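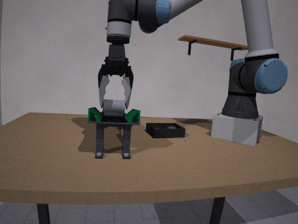 Gripper closes and the round part rolls or jumps up – how to set the grasp?

Posted in Home and Shared Workshops, 21 November 2023

Hello all. I am building a small pick and place cell in our shared workshop in Holtum. Before I let the real arm move, I try everything in simulation, and I am stuck at the first pick.

The part is a smooth cylinder. It lies on its side on a small stand, between two green angled supports, and the gripper comes straight down from above with one finger at each end of the cylinder. The inner sides of my fingers are wavy. They are a shape I found in a shared library called Zumarum and I did not change them. After the pick, the part must go in the black tray beside the stand.

When I close the fingers, one of two things happens. The cylinder turns a little on the supports and one end comes up, or it jumps out completely. I use 1,000 steps per second in the physics, so I think the time step is not the problem. I made the friction higher and it became only a little better. Is my approach wrong, or is it a setting? I would like to know this before I print the fingers.

Eskola_bench

I had a similar problem last January with short pieces of pipe. A few things to check, in this order.

First, look at the collision shapes and not at the nice shapes you see on the screen. Many programs put a simple convex hull around each finger. Then your wavy side becomes flat, or it touches in a place where you do not expect it. Turn on the collision view and go close to the tips.

Second, you hold the part by its two ends. This can work, but both fingers must touch at the same height, near the middle line of the cylinder. If one tip touches higher than the other, the part will tilt. Go down a little more before closing, but check that the tips do not hit the supports or the platform.

Third, how fast do you close? I used 5 mm per second for the last part of the movement and limited the force. With full force, the fingers push into the part for one step and the solver throws it away. This looks very much like your jump.

If it still tilts, turn the wrist 90 degrees and grip across the round side. The supports may then be in the way, so you would need to move them a bit further apart.

Prosix_user

Just put friction to maximum, works for me.

tinbox700

I would not do this with the friction – the simulation will look good, and then the printed fingers will drop the part on the first day. Measure the real thing if you can. Put a cylinder on a flat piece of your finger plastic, standing on its end, lift one side of the plastic slowly and note the angle when it starts to slide. The tangent of this angle is your friction value.

Also check the mass. My part was imported in the wrong units and weighed 700 kg instead of 700 g. No gripper could lift it, and I lost 2 evenings looking at the fingers.

holtum_lathe

Thank you for the answers. The collision view showed a flat hull on both fingers, so the waves were not there at all for the physics. I split each finger into smaller pieces and now close slower. The jump is gone. It still tilts a little on one side, so tomorrow I will check the height of the tips and do the test with the angle.

Eskola_bench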